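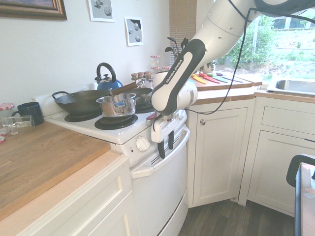 **Steramside Community Kitchen, Tuesday-or-any-day Cooking Club**

# Our little kitchen is open for the summer

It gives us a great deal of pleasure to say that the small kitchen at Steramside has its pans on the stove and its jars on the counter side of things in good order, and that the cooking club will be meeting there again from 21st July. Many of you have been asking at the door, by telephone and in one case through the letterbox, so thank you for your patience and for all the kind notes!

If you came along last December you may remember how we managed then, with two camping rings, a borrowed slow cooker and a queue for the kettle that went right out into the corridor. We still turned out a very decent bean stew (and a rather less decent rice pudding), but it was plain to everyone that a proper stove was wanted. The white electric one now stands between the cupboards, and although it is by no means the newest model you could buy, it has coil burners of the sort many of us learned to cook on, and we are already very fond of it.

The pans have come from all over the place. A call went out in the spring newsletter for anything that was sound and clean and not being used at home, and 63 separate items were handed in over the following weeks, from egg cups to a fish kettle that we have had to find a home for elsewhere. Among the things we kept are a big black wok with a loop handle on either side, a stainless steel saucepan, and a dark frying pan with a long brown wooden handle that several people have already tried to claim for their own use. The blue kettle has been with the club for longer than most of the members, and there would have been a fuss if we had put anything else in its place.

Regulars will also be glad to see the glass jars back behind the stove. The little ones with the metal-coloured lids are for spices, and the ones with the red-and-white checkered lids are the jam jars from the preserving weekends, which we have held on to because they are such a good size for lentils, dried fruit and the like. If you have more of either at home, do please bring them, but could we ask that the labels are soaked off first? It took two of us most of an afternoon to deal with the last boxful, and there was glue on everything, including the radio.

Darius Avram will be leading the first run of sessions, and he has put together a list of dishes that can all be made on the top of the stove. "I wanted to start with the kind of food you can stand over and stir while you talk to the person next to you," he told us. "There'll be a noodle dish in the wok, a vegetable curry, potato pancakes the way my aunt made them, and after that I'm open to suggestions. We'll get round to baking once I've learned how that oven behaves."

The work on the kitchen came to 1000 pounds all told, most of it for the wiring. Lalach, the hardware shop on the corner, let us have the paint at cost, and the allotment holders at Cillberg raised a good part of the money with their plant sale, as well as promising us courgettes for as long as the courgettes keep coming (which, going by other years, will be a very long time indeed). We are truly grateful to them all.

Sessions cost 97 pence a head, a figure which was worked out to cover the ingredients and which we know is a nuisance for change, so a pound in the tin is always welcome. There are places for 40 members over the whole summer, in small groups, as the kitchen gets warm and there is only so much room at the stove. Names can be put down on the sheet by the front door or left with whoever is on the desk, and children are very welcome with a grown-up.

Please bring an apron, a tea towel and a tub with a lid for taking your share home. Club members who still have the key to the side cupboard are asked to drop it back before the first session, as the good chopping boards are locked inside it.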